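Visit Report: Keogh Heat Pump Training House, Idstead
August 20, 2025

Keogh opened its training house in Idstead to installers and homeowners for one afternoon. The house is a two-story frame building with a full basement, and every part of its air-source heating system can be reached without moving a panel.

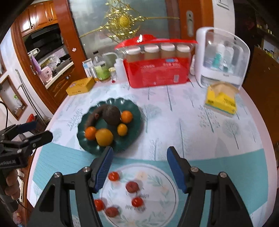 The tour was led by Conall Tully, who runs the installer courses. He started outside, at the condensing unit. It stands on a wall-side frame that holds the base pan 13 inches above the slab, enough to clear the drifts that form on the north side in December. The drain opening is left open with no pipe attached. Tully's view is that a drain line in a cold climate freezes before the pan does, and that a gravel bed under the unit handles the defrost water well enough. Two of the installers on the tour disagreed and said they use a heated line. He did not try to settle it.

Clearances were marked on the slab in yellow paint. The refrigerant lines enter the basement through a sleeved hole with a slight outward pitch, sealed with a removable putty. The insulation on both lines runs unbroken through the sleeve. Tully said the most common fault he sees on inspection is insulation that stops at the siding and starts again on the inside, which leaves a bare section of pipe to sweat into the wall.

The basement holds the air handler, a small buffer tank for the separate floor loop, and the control panel. The air handler is a Gamau unit with a variable-speed blower. The original ductwork was sized for an oil furnace and was too small on the return side. Keogh added a second return in the hallway and widened the trunk at the first takeoff. Static pressure readings from before and after the change are posted on the duct, written in marker. I would have liked to see room-by-room airflow figures as well, but those had not been taken.

Filter access is good. The rack takes a deep pleated filter and slides out toward the stairs, so nothing has to be moved to reach it. The condensate trap has a cleanout on top and a float switch wired to stop the system. Tully filled the trap from a jug until the switch tripped. The restart delay is set to 10 minutes.

Mireille Coste covered the controls. The house uses a Skular thermostat on each floor, both tied to one panel. She spent most of her time on backup heat. The electric strips are locked out above a set outdoor temperature, and she showed where that setting sits in the menu – four levels down, under a heading that does not mention heat. In her experience it is often left at the factory value, and the strips then run on mild mornings whenever the thermostat recovers from a night setback. Her advice was to use a small setback of 2 degrees or none at all.

She also went through the commissioning sheet. It records line lengths, charge adjustment, supply and return temperatures, blower setting and lockout temperature. A copy stays in a sleeve on the air handler door. Blank copies were available at the front desk.

Upstairs there was less to see. Supply registers are in the floor under the windows, as in the original layout. The bedroom over the garage has its own wall-mounted head because the duct run to it was too long to be useful. The head was running at low speed and could not be heard from the doorway with people talking.

Questions at the end were mostly about cost and noise. Keogh does not quote prices at the training house. On noise, Tully recommended rubber isolation feet and keeping the outdoor unit off bedroom walls – this one is on the kitchen side.

Parking is on the street, and the lot behind the building is reserved for course vans. The basement stairs are steep and there is no other way down. The handout packet is thin, but it includes the duct drawings, which alone made it worth keeping. Requests for the full 200-page course manual go through the Keogh office.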